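Notebook, May, 9.40 am
Small-parts packing, Plolham kits

Covered the bench with the blue-gray cloth before starting. On the bare top the steel bowl slides when anything is dropped into it, and the noise carries through to the office. The cloth stops both. It sheds a little, so wipe the underside of the bowl before it goes in a carton.

Order for Plolham stands at 200 kits. Contents per kit unchanged from the last sheet: bowl, toothpaste, foam tape, tissue packet. The small kraft carton is for the loose items only. The bowl goes on top of it in the outer, open side down, with a sheet of paper between.

Trial pack notes:

Tape. Double-sided foam, white. Stand the roll on edge and it takes up the full height of the carton and bulges the lid. Laid flat it clears by 3 mm. Flat from now on.

Toothpaste. Put the tube in last, along the diagonal, cap into the corner. With the crimped end against the lid flap, the flap catches and won't tuck.

Tissue packet. Goes over the hole in the tape roll. Don't press it down to gain room, the film splits at the seal.

Bowl. Polished inside, marks easily. Handle by the rim. Two from the Zirnivitz delivery had a scratch through the centre and were set aside.

Gross weight of the trial kit, outer included: 1,324 g. The Dreso rate changes above 1,400 g, so there is margin for a printed insert but not for a second roll of tape.

Timing: 34 minutes for the first tray, over half of it spent folding cartons. Fold a stack beforehand next time.

Still open: colour of the outer label, and whether the Pálfi cartons are the same inside depth as these. The catalogue gives outside dimensions only.

Layout:

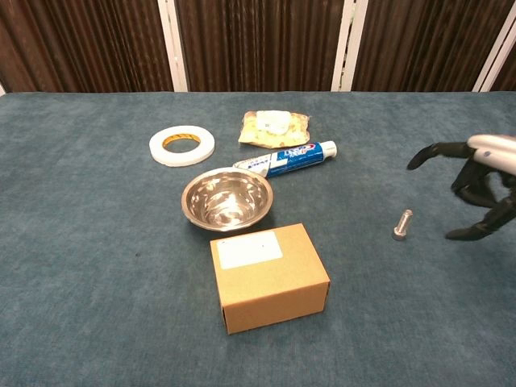
Dorothy Catterall: I'd check the Pálfi depth before folding any more. The last lot I measured was shallower than the catalogue suggested, and the tape won't lie flat under the tube if you lose those 3 mm. Leave the insert out of the next trial as well, then weigh it separately.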